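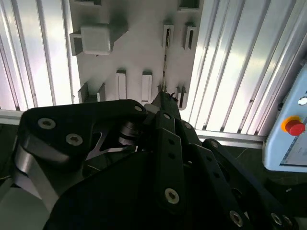 Ribbed aluminum panels with long parallel grooves, on both sides of a gray plate.

How Aluminum Gets Its Shape

Aluminum is a metal. It is light, it does not rust the way iron does, and it can be pushed into long shapes with the same outline from one end to the other. Window frames, tent poles and ladder rails are often made this way. The method is called extrusion.

Where the metal comes from

Aluminum is not found in the ground as shiny lumps. It is locked inside a reddish rock called bauxite. The rock is crushed and treated with chemicals to get a white powder named alumina. Alumina is made of aluminum and oxygen joined together. A strong electric current pulls the two apart, and liquid aluminum collects at the bottom of the tank. It takes around 4 tons of bauxite to make one ton of metal.

The liquid is usually mixed with small amounts of other elements, such as magnesium and silicon. A mixture like this is called an alloy. Pure aluminum is soft. The alloy is stronger.

Pushing the metal through

The alloy is cast into a thick round log called a billet. The billet is heated until it is soft but still solid. If it melted, it would not hold a shape.

Next, the billet goes into a press. A ram pushes on one end. At the other end is a steel disk with a hole cut through it, called a die. The metal has only one way out, so it comes through the hole and takes on the outline of the hole. A square hole makes a square bar. A hole with a zigzag edge makes a bar with ribs.

Hollow tubes need a different die. It has a piece of steel held in the middle of the opening. The metal splits to pass the supports, then joins up again under pressure.

After the press

The new length is cooled with air or water. It may be slightly bent, so a machine grips both ends and stretches it straight. It is then sawed into pieces. Many alloys are warmed again for several hours, which makes them harder. This step is called aging.

Why ribs?

Ribs add stiffness without adding much metal. They also add surface area. More surface lets heat pass into the air faster, so parts that must stay cool often have rows of thin fins.

Try it with dough

Put modeling dough in a dough press and fit a star-shaped disk. Push slowly. Cut the strand in two places and compare the ends. Both show the same star.

Words to know

Alloy: a metal mixed with other elements.
Billet: a log of metal ready for the press.
Die: a steel disk with a shaped hole.

Text by Nerys Vaughan. Checked by Zeyu Dai.

We use cookies to remember your reading level. Accept all | Manage settings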